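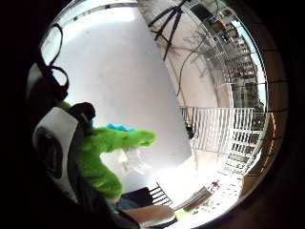
Green one, side on. Turquoise spikes down the back, snout to the right.

Plush day, May. Started before 9 with my second coffee and the box from Rernow, who want their soft toys checked over before the Plunwood fair. They're sending 300 in all and we have 14 to look at first, so I'm keeping this page loose and will write it up properly later.

The green one is a crocodile or a dinosaur, and the packing slip is no help (it just says "reptile, lg"). Min-kyu Chae votes crocodile. I keep going back and forth - the snout says croc, the spikes say dino! I'm writing "green reptile" in the log until Rernow tells us.

Things I want to check on each toy:

Seams under the snout and where the spikes meet the back. Tug gently, then a bit less gently.
Tags. Write down where each one is sewn and whether it lies flat.
Stuffing. Squeeze from the head down and feel for lumps.
Sorting. The metal table is good for this, big enough to lay toys out beside the gray bin, and the green and the pink can lie side by side while we talk about them. 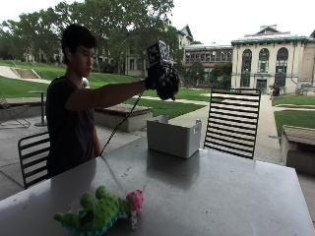

Notes on color and pile

The lime green is loud. I like it a lot, and it makes the little pink one look almost shy. Fur on the green is fuzzy all over, so brush it the same way every time before comparing with the swatch card, or we'll argue about shades until supper (we did this with the Tanguy bears, never again).

Green with pink is the combination I'd pick for the front of the stall. The pink belly gives you something to look at from across a room.

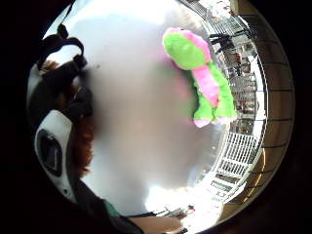

Lime green with the pink belly and pink feet, held up.

To do: ask Rernow for the spare swatch card, find the lint roller, and order more bin labels from Ferness. Seam notes go on sheet 176. Min-kyu has the pen that works.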